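Folding of throws and light blankets

Folding is the usual way of preparing a throw, small blanket or other piece of soft fabric for storage. It is done by hand on a bed, a floor or a table, and the result is normally a rectangle that can be stacked, rolled or hung over a rail. A table is often preferred for soft cloth, as a flat surface lets the edges be lined up and pressed down with the palm.

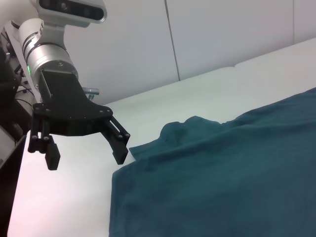
The most common method is the lengthwise fold. The cloth is laid out flat, smoothed from the middle outward, and one long edge is brought over to meet the other. Repeating the step gives a long strip, which may be folded again from the short ends or rolled. Thick cloth with a raised surface, such as fleece, does not hold a sharp crease and tends to spring open slightly at the fold — ironing is not advised for most synthetic fleece. 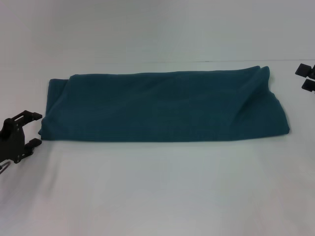
Long folded strips often come out uneven at the ends. Inner layers shift as the outer ones are turned over them, and the extra cloth gathers as a hump or as slanting wrinkles. So-ying Yeh, in the household manual Haddad, recommends lifting the top layer and laying it down again before the next fold. Her manual gives a finished width of 40 centimeters for closet shelves 82 centimeters wide, so that two stacks fit side by side.

Rolling is the main alternative. A rolled throw takes up less shelf depth and can stand upright in a basket, but it needs a tie or band if it is moved often.

See also: Bed linen; Linen closet; Towel folding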